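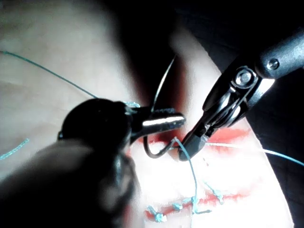 4. The suturing station

This section is for members of the Grokdale student robotics club who want to train for the suturing task of the Gashi Cup. Before you begin, you should have finished section 3 (Homing and emergency stop) and one supervised session with the ring transfer board. If you have only read section 3 and did not try it with your own hands, please go back and try it first.

The station has two arms, a left and a right, and a console with two handles. The software is called Graltix. The recordings are stored in Planport, and every member has a login for it. Ask in the club channel if yours does not work.

4.1 What you need on the bench

One practice pad with cuts
One curved needle with thread, 300 mm long for a normal session
One pair of small scissors, for hand use only
Red marking fluid and a cotton bud
The clamp plate with its four screws
A small box with a lid for used needles

Note. The thread is sold in several colours. We use the blue-green one because it is easy to see against the pad and also against the dark plate. Please do not open the black thread, it is kept for the people who do the tracking work.

Caution. The needles are real and they are sharp, even if the pad is not real skin. Hold them with the tweezers when you load them. Never leave a needle on the bench when you go for a break.

4.2 Preparing the pad

1. Choose a pad from the drawer. A pad that already has a closed cut is still good, you can work on the next cut. Leave the old knots where they are.

2. Touch the cut with the cotton bud and a very small amount of marking fluid. It helps you to find the line when you look through the wrist camera. Too much fluid spreads over the pad and then the line becomes more difficult to see, so begin with less than you think.

3. Wait two minutes. Then press a paper towel lightly on the pad.

4. Put the pad on the clamp plate and tighten the screws only until the pad does not slide. If it bends upwards in the middle, the screws are too tight.

5. Remove short ends of thread from the last session. Small pieces can be left if they are far from your cut.

4.3 Starting the arms

1. Check that both handles are in their holders.

2. Switch on the power box and wait for the green light.

3. Start Graltix and choose the profile "Suture, two arms". The profile "Suture, assisted" is for demonstrations and it changes the grip force, please do not train with it.

4. Home the left arm, then the right arm. It must be in this order.

5. Open and close each jaw three times with the handles. You should see the same movement on the screen without a delay that you can feel.

6. Set the movement scale to 3:1 for your first sessions. The 5:1 scale is more precise but your hands will travel a lot and you must use the clutch often.

Note. When the speed value on the right side of the screen is higher than 2000, you are moving too fast for this task. Nothing will stop you, the software only shows the number. During the Cup the limit is 3000 and above it the run is not valid, so it is better to learn with the lower one.

4.4 Passing the needle

1. Take the needle with one instrument, a bit behind the middle of the curve. If you hold it too near to the thread end, it will turn in the jaws.

2. Bring the second instrument close, but leave a small gap. Look at the needle, not at the instrument.

3. Turn your wrist and let the needle follow its own curve through the pad. Do not push it straight. A straight push makes a big hole and in the worst case the needle bends.

4. When the point comes out on the other side of the cut, take it with the second instrument before you open the first one. One instrument must always hold the needle.

5. Pull the thread through slowly. Stop when there is a short tail left.

Caution. The instruments can touch each other. A light touch is not a problem. If you hear a click from the wrist joint, let go of both handles, write the time in the log and home the arms again.

4.5 Tying the knot

Most new members need several sessions for this part, and that is normal. Plan your first evening only for loops and do not worry about the knot.

1. Hold the long part of the thread with the left instrument.

2. Place the right jaw next to the thread, closed, and above the cut.

3. Wind the thread around the right jaw two times. It is the left hand that moves – the right one should stay almost still.

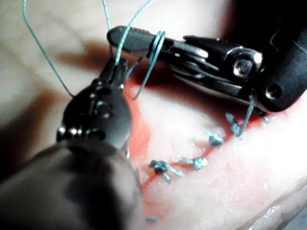 4. Open the right jaw a little and go for the short tail. Be careful that the loops do not slip off over the tip. If they slip, start again from step 2, it costs less time than trying to catch them.

5. Close the jaw on the tail and pull the two instruments apart, each one low over the pad and to its own side. The loops slide down and lie on the cut.

6. Make a second throw with only one loop, in the other direction. Then make a third one like the first.

7. Ask your partner to cut the ends with the hand scissors. The driver takes both hands off the handles and says "free" before the partner puts the scissors under the arms. We have this rule also when people are in a hurry.

Note. A knot is counted in the Cup if it sits on the line and the two edges of the cut touch. The length of the tails is not judged, but very long tails will get caught in your next loop.

4.6 Thread management

The thread causes more lost runs than the needle does. Some habits that help:

Keep the free thread on the far side of the pad, away from the left wrist. The wrist joints have cables and thin gaps, and a thread that goes into a gap is not easy to take out.

After each pull, lift the instrument a little and check in the camera where the thread is going. You should be able to follow it from the jaw down to the pad.
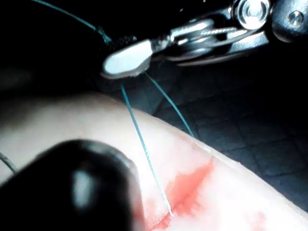

If it disappears under the instrument, do not continue to pull. Turn the wrist slowly until you find the thread again, and only then decide in which direction to go.

Do not take the same place of the thread again and again. The jaws have a rough face and the thread gets hairy there. When it is hairy it sticks to itself, and the knot stops halfway.

If the thread is around the wrist joint, open the jaw, press pause and call the session leader. Do not cut it yourself while the motors are on.

4.7 Recording a run

1. In Planport, open a new run and choose "Gashi, suturing". Write your initials and the number of the pad.

2. Switch on both wrist cameras and look at each picture for a few seconds. Part of the instrument is always close to the lens and not sharp, this is correct. The jaw tips and the pad must be clear enough to work with.

3. If the pad looks completely white in one area, lower the lamp by one step. The lamp has a small wheel at the back, and the numbers on it are nearly gone, so count the clicks.

4. Press record, wait for the short tone, then begin.

5. Leave the needle in the jaw at the end of the run, until you hear the second tone. If you let it fall before, the file is marked as incomplete.

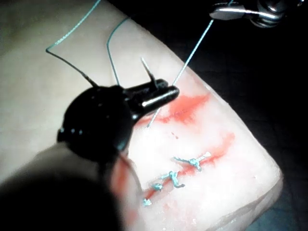 4.8 After the session

1. Move both instruments up and away from the pad with the "Park" button. Do not park while a thread is still held in a jaw.

2. Take the needle with the tweezers and put it in the box. Close the lid.

3. Wipe the jaws with a soft cloth and alcohol. For the wrist joints use the dry brush only, the alcohol is bad for the cables.

4. Write in the paper log: pad number, minutes of use, and any sound or movement that was strange to you.

5. Switch off Graltix first and the power box after.

4.9 Common problems

The jaw closes but the needle turns. Clean the jaw. If it still turns, the grip value is perhaps too low. Look for it in the menu "Tools"; for our needle driver it should be 41. Change it back if someone used another value for the ring board.

The picture from one camera is frozen. Close the window of this camera only and open it again. You do not have to home the arms.

The arm shakes slightly when it is near the pad. Rest your elbows on the console. If the shaking is there also with the clutch pressed, stop and tell the session leader.

The loops fall off each time. Wind them further back from the tip, and keep the jaw closed until the second loop is finished.

Planport does not accept the run. In most cases the pad number is missing. Your file is still on the computer and you can send it again later from the folder "waiting".

For the scoring rules and the list of allowed needles, continue with section 5.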